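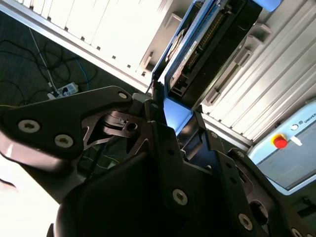
Visit notes, Moltus demo hall, September

Got there just after 9, parking a mess, badge line longer than it needed to be. Going in order of what matters for our budget, everything else at the bottom.

Why we went: the packing cell. We have money for one arm this year, maybe a second one if the Hutchins line gets pushed back again. Wanted real prices and a look at a cell running before anyone signs anything.

Rurkton first. Good people, straight answers. Their quote is for arm, controller and stand. Gripper is extra. So are the cables and the finger sets. Ask for the full list in writing, the brochure price is about half the story. Spare finger screws come in a bag of 125 for 98 dollars, which seems like a lot for screws but they say use only those. Checked with our shop, they think ordinary hex-socket ones would do. To be decided.

Lead time on the gripper is longer than on the arm. Did not expect that. If we order both the same day the arm sits in its crate waiting, so order the gripper first.

Zosen next, across the hall. Cheaper arm, dearer service plan, 888 a month per cell and you are locked in for 2 years. No thanks, unless they drop the lock in. The guy said he would ask. Their pendant is nicer then Rurkton's, menus make sense, our night shift would pick it up fast.

Things we left out of our own budget and need to put in:

Floor power. We planned one outlet per cell. Not enough, not even close. Controller, the board for the sensors, lights, a laptop, all want a plug.
Cable covers or a tray. Cords on carpet are fine for a demo, not for our floor with pallet jacks going by.
Emergency stop within reach from both sides of the cell. One on the control box is standard, the second is an add-on at both booths.
Wrist camera. Optional, but get it. Mounted that close it sees mostly gripper, so ask where it can be moved to before paying for the bracket.
Training. Over 2 days, off site, travel on us.

Lunch was sandwiches, ok. Skipped the afternoon talk on leasing, picked up the handout. Leasing looks bad for us if we keep the arm past the term, fine if we don't. Somebody in finance should run it.

Still waiting on: written quote from Rurkton with gripper, Zosen's answer on the lock in, and Hutchins dates. Will recieve the first one by email they said. Would like to order before the holidays.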